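Print | E-mail this page

4. Finding and returning wrenches on a shared bench

4.1 What was looked at

The earlier sections dealt with where tools are kept when no one is using them. We now turn to the moment when a person picks up a wrench and has to decide whether it is the correct one, and to the second moment, later, when the same person has to decide where it goes back. These two moments are usually treated as one problem in the literature on workshop order. In our material they are different, and they fail in different ways.

The observations come from the two repair rooms introduced in Section 2, Poren and Skumstead. Both rooms are open to members in the evening, and both keep their wrenches in common. Poren hangs them on a wall board with painted outlines. Skumstead keeps them in shallow drawers under the bench, with the small sizes at the left. Neither room owns one complete set from one maker. The wrenches have arrived by donation over many years, so that a given size can be present three times and another size can be missing.

We recorded 541 occasions on which a member took a wrench from its place. An occasion begins when the hand leaves the board or the drawer with the tool and ends when the tool is put on a fastener, laid on the bench, or returned. Zakhar Boiko did the coding for Poren and Oleksandra Levchenko for Skumstead, and afterwards each of us coded one evening of the other room. Where we did not agree, we watched the evening again together. Most of the disagreements concerned the word "laid". A wrench that is put down for a moment while the person turns a lamp is, in our opinion, still in use, but it took us some time to write this rule down in a form that we both followed.

4.2 Picking up

Members rarely read the size first. The usual order is that the person looks at the fastener, looks at the row of wrenches, takes one by its general length, and holds the open end near the bolt head. If this seems right, the marking is not read at all. Only when the first try is wrong does the person turn the shank toward the light and look for the number. In 72 of the 541 occasions the number was looked for and the person then took a second tool in spite of having read it, which suggests to us that the reading was not trusted.

We asked members about this in short talks at the bench. The answers were practical. One member at Skumstead told us that he knows the 8 mm wrench by its weight in the hand, and that he would be slower if he had to read. Another said that the numbers are "for the shop, when you buy". A younger member at Poren explained that she does read, but always the wrong side first, and that she has the habit now of turning every wrench over once before she has even looked at it. We saw this habit in other members also, and we believe that it is learned from watching.

The difficulty of reading is partly a matter of finish. In our two rooms, wrenches with a dull gray surface were read with one look more often than wrenches with a bright plated surface. The bright surface behaves like a mirror with a curve in it. It shows the lamp and the table, and also whatever dark thing stands near, and the stamped letters have to compete with all of this. Figure 3 gives a case of this kind. The wrench is a chrome combination wrench standing upright, with its open end at the top. Lettering is stamped along the shank and seems to read CRAFTSMAN, but the reflections cover part of it. Near the lower end there is a further marking which may be the size. We could not settle this from the figure, and a person with the tool in the hand would have to tilt it.

It is tempting to answer this problem with more light. Skumstead did so in February, when the old tube above the bench was changed for two lamps that give 2,000 lux on the work surface. The members were pleased with the lamps for fine work, such as cleaning contacts. For the bright wrenches we saw no improvement. The strong light made a white band on the shank, and members moved the tool out of the light in order to read it. One of them regularly held it below the edge of the bench, in his own shadow.

4.3 Putting back

Return is the weaker of the two moments in both rooms. At Poren the painted outline should make it easy, because the shape on the wall tells the hand where to go. For pliers and hammers this works well. For wrenches it works less well, for the simple reason that neighboring sizes have nearly the same outline. A wrench hung on the outline of the next size looks correct from one step away. The mistake is then found by the next person, who takes it by its place and is surprised at the bolt.

At Skumstead there are no outlines, and the order depends on each member putting the tool between its neighbors. In this room we saw another kind of mistake. The wrench is laid on top of the others, across them, at the end of the evening when people are tired or have a bus to catch. Levchenko's notes call this "the raft". A raft does no harm to the order below it, and the members who come first on the next evening often take it apart before they begin. But it does make the drawer difficult to open, and twice the drawer was left half open for this reason.

Mixed tools on the bench top make return more difficult again. A wrench is seldom alone there. It lies with a screwdriver or a socket, and the person who clears the bench collects everything in one hand and then distributes it. The wrenches come last in this distribution. Screwdrivers are recognized by their tips and handles and go back quickly; the wrenches stay in the hand until the end and then go back by length, which is how they were picked up. The same error can thus enter two times.

4.4 Colored tape and other small aids

Both rooms have tried small aids, mostly before our study began. Poren wrapped colored tape around the shank, one color for each size. The tape was still present on a part of the wrenches when we came, dark with oil, and two of the colors could not be told apart under the evening light. Members had stopped using the color as a sign of size, but they still used it as a sign that the wrench belonged to the room. Private tools had no tape. This second use had not been planned by anyone, and in our opinion it is the more useful one.

Skumstead had filled the stamped numbers with white paint pen and wiped the surface, so that the paint stayed only in the letters. Where the stamping is deep this holds well. Where it is shallow the paint comes out when the wrench is cleaned with solvent. The method used by Onyshchenko, which we discussed in Section 1, puts the number on the end face of the drawer divider and leaves the tool as it is. We think this is a good solution for return but it gives no help at the moment of picking up a wrench that is already lying on the bench. Husel's proposal, a notch filed in the edge of the shank, would help there, but the members of both rooms did not like the idea of filing a tool that somebody had given them. We did not press the matter.

A further point concerns the side on which the size is stamped. On many of the wrenches in the two rooms, the maker's name takes the long flat part of the shank and the size is close to one of the ends, in smaller letters. When the wrench hangs on a board, the part nearest to the eye is therefore the name. Members could often tell us who had made a wrench, and then had to search for its size.

Figure 3. Combination wrench with stamped lettering along the shank, partly covered by reflections.
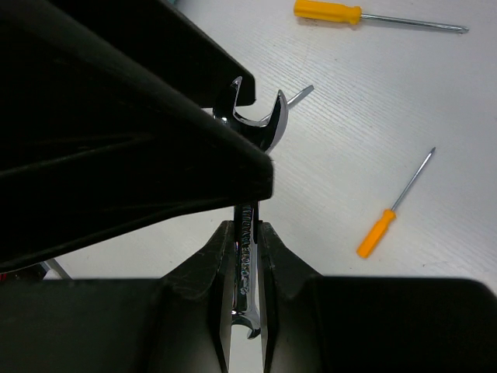
For this reason we suggested to Poren that the wrenches be hung with the size toward the room, whichever side this happens to be, and that the name be allowed to face the wall. The change costs one evening of work. It was made for the metric row only, and the inch row was left as before, so that the two rows can be compared in Section 5.

Print | E-mail this page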